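Colour Under Mixed Light: A Working Method for Small Product Photography

Mixed lighting is the usual cause of poor colour in small studio work. A window supplies one colour temperature, the ceiling fixtures supply another, and the flash supplies a third. The camera applies a single white balance correction to the lot. Whatever setting is chosen, part of the picture will be wrong.

Torquil Paterson photographs catalogue stock for Kisteo, a mail-order firm in Hiltholm. His last job ran to 183 items over 4 days, and most of his preparation went into removing light from the room. Blinds come down first. The overheads go off next, and a test exposure is made at the intended settings with the flash disabled. If that frame is anything other than black, ambient light is still contributing.

"I used to fix it on the computer," Paterson says. "A global slider can't separate two sources that overlap on the same surface."

Where the room lights cannot be switched off, the flash should be matched to them. A gel over the head brings it close to the ambient colour, and the camera is then balanced for both. Gels cost light, up to 2 stops in the heavier grades, so the power or the aperture has to be adjusted to suit.

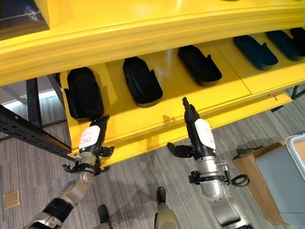
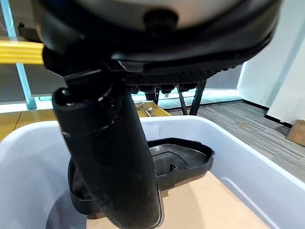
Does a grey card need to be photographed again when only the aperture changes?

The card frame stays valid as long as the light sources and their positions are unchanged. Reshoot it after altering flash power, as many units shift in colour when the output is turned down.

Placement of the card matters more than its brand. It belongs where the subject will sit, angled toward the lens and clear of glare. A card held near the camera records the light at the camera. Coloured surfaces close to the subject are a further source of error: a painted wall or a bright shirt will throw a cast into the shadow side, and the card will pick up only part of it.

Saturated yellows and reds need a separate check. One colour channel can clip while the overall histogram looks safe, and detail lost in that channel does not come back cleanly. Paterson watches the individual red, green and blue histograms and reduces exposure by a third of a stop when any of them touches the right-hand edge.

He keeps the reference frame in the same folder as the files it governs — a habit picked up from Song, the retoucher at Culik who handles his finished work. Each batch is corrected from its own card frame, then viewed on a calibrated monitor set to moderate brightness. Paterson recalibrates his every 5 weeks. The next round for Kisteo is booked for October, in the same room with the same blinds.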